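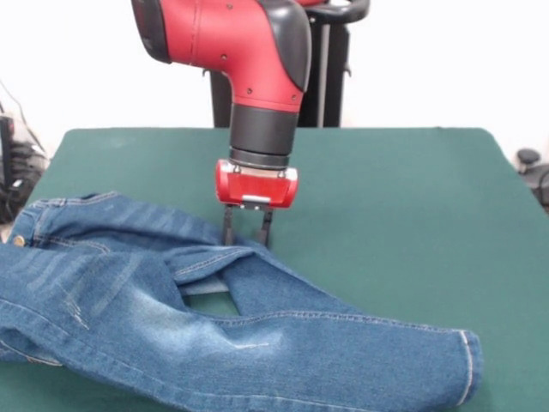 Figure 4. Gripper above a raised fold of denim.

Section 4: Working at the folding station

4.1 Scope

This section applies to all staff of the Brultley returns room who work at a table fitted with the Wostix arm. It replaces the hand-folding sheet issued in December. Questions about the wording should go to Friederike Nolte, and questions about duties or hours to Dalia Paulauskas.

4.2 What changes for the operator

The arm takes over the repeated lifting and turning of garments. Checking for damage, emptying pockets and deciding on a grade remain the work of the operator. Each operator now looks after one table for a full turn of 70 minutes and then moves to grading or packing. Turns at the table may be exchanged by agreement with the shift lead.

Folding targets for individual staff have been withdrawn. The count shown on the station screen belongs to the table and must not be used in personal reviews.

4.3 Starting a garment

1. Check that the arm is paused and the screen shows READY.

2. Empty all pockets. Place any item found in the property tray and enter it in the book.

3. Fasten buttons and close zips.

4. Lay the garment on the green surface. It need not be flat, but at least one fold should stand clear of the table so that the fingers can take hold of the cloth.

5. Step back behind the floor line and press START.

6. Watch the first lift. If the cloth slips twice, press PAUSE and lay the garment again.

Note: Heavy denim is slower to handle than shirts or knitwear. Staff should not help the arm by pulling at a leg or waistband while it is moving.

CAUTION: Keep hands, sleeves and lanyards away from the gripper fingers at all times. PAUSE holds the arm in position — it does not remove power. Use the key switch before reaching beneath the gripper.

4.4 Garments to be folded by hand

Send the following to the hand table:
Garments with loose beads, pins or broken zips
Wet or soiled items
Any single item over the weight shown on the station card

The hand table stays open on every shift. Operators may send a garment there on their own judgement and need not record a reason.

4.5 Cleaning and handover

1. Turn the key switch to OFF and remove the key.

2. Wipe the table surface with a dry cloth. Do not use spray.

3. Remove lint and thread from between the fingers.

4. Enter the table count and any stoppages in the log. A full service is due after every 300 hours of running.

5. Pass the key to the next operator in person.

Faults that cannot be cleared at the table are to be reported to Heriberto Cortés on extension 24.

Issued 5/21/22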